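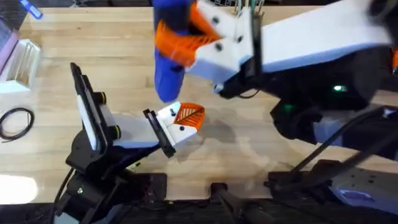 Subject: Re: [vedbridge-robotics] Two-arm table: handoff or cup first?
Date: September 2020

Answers to the questions from Tevthorpe are under each quote. I left out the parts about the bus and the T-shirts, which belong in the other thread.

> We read the Prudis task sheet again and we don't agree on what it
> asks for. Half of our group thinks the handoff between the arms is
> required. The other half thinks you can do the whole run with one
> arm if it can reach. Which is it? We have only practiced putting
> things in the cup.

The handoff is required. See rule 3 on the sheet. The piece has to be held by both grippers at some point in the run, and the first gripper has to let go before the second arm moves off. If one arm does the whole thing you still get the placing points, but the handoff points are gone, and those are worth more.

We started with the cup too and I wish we hadn't. Our first 70 practice runs were all cup runs, and most of them are no use for training the handoff. If you have one arm going reliably, stop there and start on the other part.

> How do you have the grippers set up? Ours close fine on the blocks
> but anything round turns in the fingers when the second arm touches
> it.

We use the soft ribbed fingertips printed in orange. The files are in the Vedbridge folder under "fingers", and the newer version has the wider pad. Print them slowly. The first set we made came off the bed with gaps in the ribs and we had to throw it out.

For round pieces, what helped us was hanging the piece straight down and gripping it near the top, so the second gripper has the lower part to itself. Bring the second arm in from below and to the side. If it comes in level with the first one the white housings bump, and then you're looking for a screw on the floor.
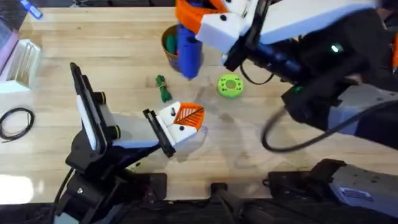 Slow the last part of the approach down as well. We had the speed at the default for a long time and blamed the fingers for what was a speed problem. It is one number in the settings file. The group that took the table after us set it back to the default twice, so check it at the start of each session.

> What do you have out on the table during practice? The sheet says
> "assorted objects" and that's all it says.

I asked Vasylenko, who are supplying the object kits for November, and they will not send a list ahead of time. They did say there will be things on the table that are not part of the task, and the arms are supposed to leave those alone. 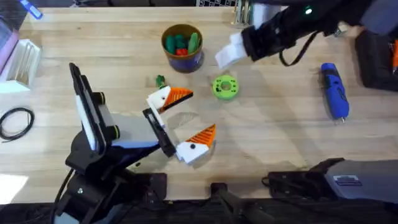
Practice with clutter should start early, then. We put the target pieces near the middle and leave other things out toward the edges, and we move them between runs so the program can't just learn one layout. A lime green ring lying flat next to the cup is a good test, as it's low and close to pieces of nearly the same color. The blue tool can stay off to the right by itself as something to ignore. Keep cable loops away from the middle, though. If a finger catches one, the run is over.

> Do we need to buy the second camera? It would take most of what
> we have left.

Not before you've tried it with one. Our limit for the season is 300 dollars, same as yours, and I'd spend it on spare motors first. A stripped gear the week of the event can't be fixed with a camera.

> Last thing, can we see your recordings?

Yes. There are 700 files in the shared folder. Ignore anything in "old". The handoff runs have an H in the name. Please copy them to your own drive and don't edit them in place.

If you want to come over and run your program on our table, write to the list with a couple of times that work. Bring your own fingertips and your own laptop. The power supplies stay here.

Vedbridge team, programming group

Vedbridge Robotics mailing list archive | Contact the list owner | Copyright Vedbridge Robotics Club | Back to top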